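# Paltcombe gripper trials

The **Paltcombe gripper trials** are a running series of comparisons between robot grippers, carried out on a pair of small arms at the Paltcombe workshop. They began one January under Purificación Pastor, who wanted a fair way to judge how well different fingers cope with clothing, one of the most awkward and most fascinating materials a robot can be asked to handle.

## Background

Most gripper tests use blocks, cups or tins, which keep their shape when squeezed. A shirt does nothing of the kind. It slides, bunches up, hides its own edges and looks different every time it is put down. A gripper that does brilliantly with a tin may pinch two layers of cotton when only one was wanted, or push the cloth along the table without picking it up at all. Pastor's early notes call fabric "the best teacher we have", and the trials have kept to it ever since.

## Grippers compared

Eight finger designs have been through the full programme. The two best known are:

- **Flakine** – a slim, stiff finger with a narrow tip, very good at getting under a hem.
- **Manzano** – a broader finger with a soft pad, slower to close but far kinder to thin knits.

Both fit the same parallel gripper body, so a change of fingers leaves the rest of the arm as it was. The arms run on the Enavwood controller, which keeps the two in step and records how far each gripper has closed.

## Method

Each design is given the same set of garments and 100 attempts. An attempt counts as a success when the cloth is lifted by the intended edge, held for 8 seconds and laid down again without a fold being trapped beneath it. Garments are supplied heaped in a bin for the picking stage and spread flat for the folding stage.

Stripes are a favourite of the team, and for good reason: a straight line on the cloth shows at once when one side has been pulled further than the other.

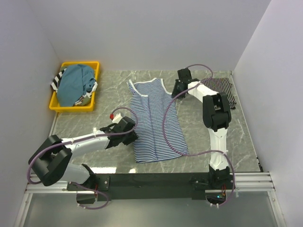
Two-arm work is where the differences between fingers become really exciting. With one arm, a poor grip simply means a dropped sleeve. With two, a slip on one side drags the whole garment askew, and the second arm has to make up for it. The Flakine tips proved quicker at this stage, while the Manzano pads let go less often once they had hold.

## Results

The first round ended with 461 successful lifts across all the designs. No single finger won every stage – Flakine led on flat garments and Manzano on the heaped bin. A mixed pairing, with one type on each arm, has since been tried for folding vests and is still being tuned.

## See also

- Parallel gripper
- Cloth folding by robot
- Enavwood controller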